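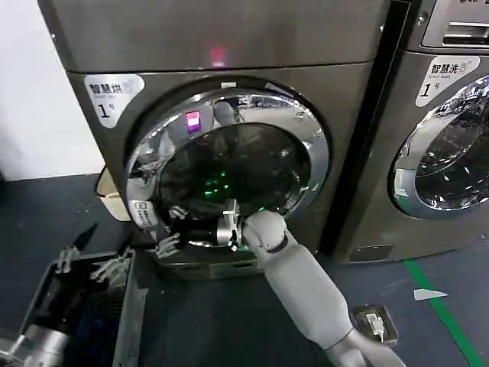

Posted in: Work & Money, Grumbles
August, by Madalena Mendes

So I finally read the council's pay report, all 80 pages of it, with a packet of ginger nuts and the back door open. I don't recommend it as a way to spend an evening, but I did say last time that I would, and three of you wrote to remind me (thank you, I think).

If you're not from round here, Wumodcombe Town Council has been handing out what it calls "market supplements". These are top-ups on a salary when a job is hard to fill. Fair enough, I thought. We went without a planning officer for ages and my sister's loft conversion sat in a tray the whole time. If it takes a bit extra to get somebody good, pay the bit extra!

What bothers me is how hard it was to find out who gets one. The basic salaries are in a nice clear table near the front. The supplements are in an appendix, listed by post number, and the list of which post number belongs to which job is in a completely different document. I had both open on the kitchen table and a ruler going down the columns like my old maths teacher. Post 1127, which gets the biggest supplement of the lot, is the Head of Property. I had to go through two sets of minutes to be sure of that.

Now, I used to work in a wages office myself, at Antunes, back when payslips came in those little perforated envelopes you could never open without tearing the figures in half. We had supplements too. They were called "responsibility money" and everybody knew who got it, because it was typed on a sheet by the clocking-in machine. There were rows, of course there were. Issa Nassar didn't speak to the stores manager for most of a winter. But the rows were about whether somebody deserved it, and you could have them out over a cup of tea and then get on.

I rang Ho-yin Yu, who was on the staff side for years before he retired, and he thinks I'm being a bit soft. His view is that the supplements are there so the pay scales can stay put. Raise the grade properly and you have to raise it for everyone on it, plus the pension. Hand out a supplement and you can review it every 5 years, or forget to. He was quite cross about it, and then he had to go because his bus was coming.

I can see the other side as well. Lourenço Rebelo left a long comment under my last post saying that senior council people could earn far more at a private firm, and that printing their names only gets them shouted at in the supermarket. I don't want anybody shouted at in the supermarket. Job titles would do me fine. One table, basic pay in one column and supplement in the next, and a line saying when it was last looked at.

Anyway, I've written to the clerk asking for exactly that. I had a very polite reply saying my letter has been "noted for the autumn cycle", so I've put a reminder on the calendar for when the clocks go back. If you want to write too, keep it short and give the page number (it's page 63 for the appendix), as I gather the long ones go to the bottom of the pile.

Next time, the bus shelter. I've had photos in from all over and some of you are furious.

Recent posts
Why does the town hall still shut for lunch?
My pension forecast and a large glass of wine
Parking permits: I was wrong, sort of
What a parish precept is, and why mine went up
Ilídio Lobo's marrow chutney, by request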